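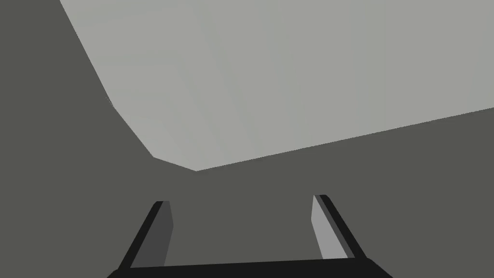 Figure 4. Dark gray and pale gray plain surfaces meeting along a sharp boundary, rendered without texture.

4. Wall color and the hanging of pictures in rented rooms

4.1 Background to the question

In the previous section we treated the color of the walls as a matter decided by the owner of the dwelling. Such a view is correct for the first day of the rental, but it becomes less correct with every month the tenant stays. Tenants in both towns change their walls, sometimes with permission and quite often without it, and the thing they change first is seldom the paint. They hang something. A calendar, a mirror, a family photograph or a printed landscape is put on the wall well before the tenant thinks of a brush. For this reason we consider paint and pictures together, although the housing literature known to us usually places them in separate chapters.

Contrast is the term we use most in this section, and it needs a short definition. We mean the difference in lightness between two neighboring surfaces as the tenant judges it while standing in the room in daylight. We did not measure it with an instrument. A meter was tried in the pilot stage in Kivden and gave stable values, but these values agreed poorly with what the tenants said about their own rooms, and it was the opinion of the tenants that we wished to study. When a tenant called a wall "dark" and the interviewer found it medium, the word of the tenant was recorded and the interviewer wrote a remark in the margin.

4.2 Material

The questionnaire was given to 200 tenants in Kivden and 200 tenants in Oltau. The two towns are of similar size and have a similar share of rented housing, but they differ in the age of the buildings. In Kivden the rented stock is mostly older brick houses, divided later into flats, with high ceilings and many corners that are not square. In Oltau most tenants live in blocks from one building period, where the rooms repeat from floor to floor. A large part of these blocks is managed by one company, Amadi, which repaints every flat between tenancies in the same off-white. We are grateful to the company for allowing us to put our notices in the entrance halls.

The questions were arranged in four groups: the present color of each wall, the objects hanging on it, the way they are fixed, and the agreement with the owner, if there is any. The last group caused difficulty. Many tenants did not know what their contract says about nails, and several asked the interviewer to read the contract together with them at the kitchen table. Ebuka Eze, who made most of the visits in Oltau, wrote these conversations down in full, and they turned out to be richer than the answers in the boxes. A part of them is used in 4.4.
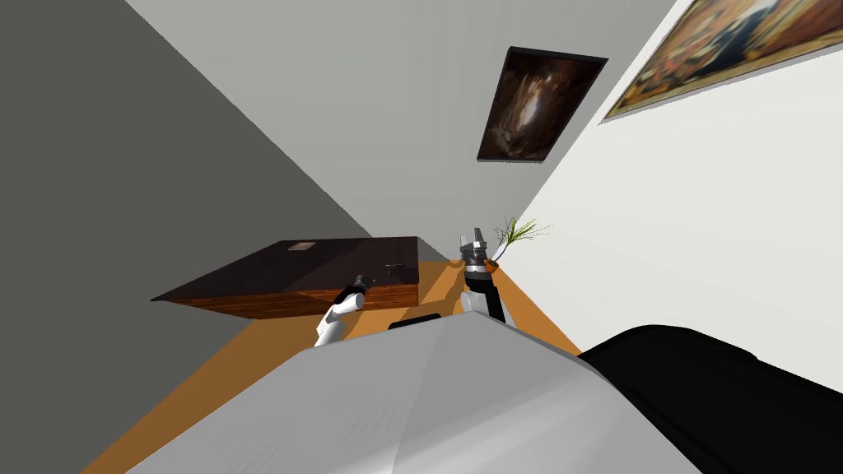
All visits were made in the afternoon, when at least one adult was at home and the light was still sufficient. The visits in Kivden began in August. We know that summer light is favorable to dark walls and that the same tenant could give another answer in the winter. A second round of visits would be necessary to correct this, and our means did not allow it. The reader should therefore take the statements on dark walls as statements on dark walls in a bright season.

Refusals were not frequent, but they were not equally spread. Tenants who had painted without permission were careful at the door, and we suppose that a part of them preferred not to let us in. The practice is probably more common than our material shows. We did not offer payment. In Kivden some of the tenants asked for the name of a good painter instead, and we had to say that we could not recommend one.

4.3 Results for the single dark wall

The most visible fashion in both towns is the single dark wall. One wall is painted in a deep gray, blue or green, and the others stay pale. Tenants gave different names to it, and in Oltau it is often called "the Dilex wall" after the paint which the local shop sells in small tins. The small tin is important. It is enough for one wall and not for two, and several tenants told us plainly that this was how they had decided on the number.

The wall that is chosen is in most cases the one opposite the window or the one behind the bed. Tenants with a dark wall opposite the window described the room as calm, and those with a dark wall beside the window more often described it as narrow. The difference is clear in Oltau and weaker in Kivden, where the rooms have so many shapes that "opposite the window" is not always easy to answer. In the corner rooms of Kivden, with windows on two sides, the question loses its sense, and we left these rooms out of the comparison.

A point which we did not expect is the importance of the edge. When we asked tenants what they disliked in their dark wall, the most common complaint was the line along the ceiling. A pale ceiling shows every error of the brush. In the old houses the plaster itself is not straight, so that a perfectly straight line of paint looks wrong, and a line which follows the plaster looks careless. Tenants solved it in several ways. Some stopped the dark paint a hand's width below the ceiling. Others glued a narrow strip of molding over the line. One tenant in Kivden continued the dark color over the whole ceiling and was satisfied with the result, while her sister, who was present during the interview, was not.

The objects on the dark wall are fewer and larger than those on the pale walls. We asked for the reason, and the answers fall into two kinds. The first is that a dark wall is "already finished" and needs little. The second is practical: filler is white, and a wrong hole in a dark wall is seen from the door. Tenants who had kept the rest of the tin were less afraid of making holes, and they also moved their pictures more often.

The frames follow the wall only in part. Thin black frames were found in all kinds of rooms, and so were the wide golden ones, which in Kivden usually come from a parent or grandparent. Tenants seldom bought a frame to suit a wall. In the more usual order, the frame existed, it was moved from one rented flat to the next, and a place was looked for. Several golden frames stood behind a wardrobe at the time of the visit, waiting for a flat with a better wall.

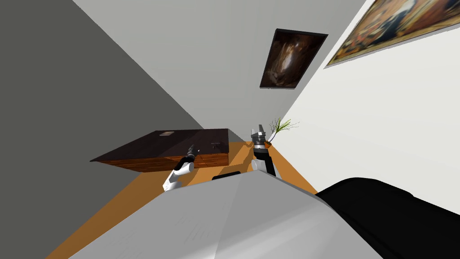
4.4 Fixing, permission and the height of the picture

The third and fourth groups of questions are treated together, as the tenants themselves connected them. A tenant who is not sure about the nails uses adhesive strips, and a tenant who uses adhesive strips hangs light things. In this manner a sentence in the contract, often not even read, decides whether a heavy oil painting is on the wall or on the floor.

In the Amadi flats the contract permits "ordinary fixing of household objects". Tenants understood these words very differently. For some they include a shelf with books, for others not even a hook. Ebuka Eze asked the same question at the local office of the company and received the answer that a picture hook is ordinary and a wall plug is not, provided that the wall is returned "in like condition". When he told this to the tenants, a few of them were visibly relieved, and one asked him to repeat it to her husband. We mention it also as a limit of our method, for it is possible that the neighbors we visited afterward had already heard the answer.

The height of the picture was noted by the interviewer. A low position, with the middle of the picture below the eyes of a standing adult, was usual above sofas and beds. A high position was usual in corridors and in the old rooms of Kivden, where tenants said that the ceiling "asks for it". Tanko Olaniyan observed that many of the high pictures in Kivden hang from hooks left by an earlier tenant. He began to ask about it directly, and the answers supported him. An old hook is free, it is permitted by the fact that it already exists, and it holds. The taste of someone who moved out long ago stays on the wall in this form.

High pictures have a disadvantage of which the tenants are well aware. They must be looked at from below, the glass takes the reflection of the window, and a dark landscape becomes difficult to read. 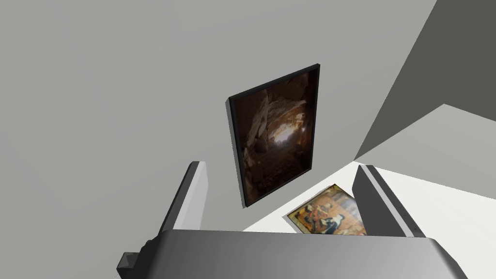

Still, few of them were moved down. When asked, the tenants said that the picture was "for the wall" more than for looking at, and that one gets used to it. Persons who spend much time in bed or in a low chair answered in another way. They had clear opinions about the height and the angle, and two of them had asked a relative to tilt the upper edge of the frame forward with a piece of cork. It would be useful to study this group separately, with questions asked from the place where the person usually sits or lies.

4.5 Remarks on the comparison of the towns

Part of the difference between Kivden and Oltau can be explained by the buildings alone. Rooms with the same plan lead to the same solutions, and tenants in Oltau visit their neighbors and see how the identical room looks with another wall painted. They spoke of it openly as copying and were not ashamed. In Kivden the tenant has no identical room to look at, and advice came mostly from family members or from the person in the paint shop.

The other part is connected with the length of the stay. Tenants in Kivden remain longer, and the longer ones have more pictures, more holes and less memory of what was permitted. Our questionnaire asked for the year of moving in but not for the year of painting, and so we cannot say at what moment of the tenancy the dark wall usually appears. The interview notes suggest that it often comes after the first winter. The question has been added to the revised form, which is printed in the appendix together with the list of color names used by the tenants in both towns.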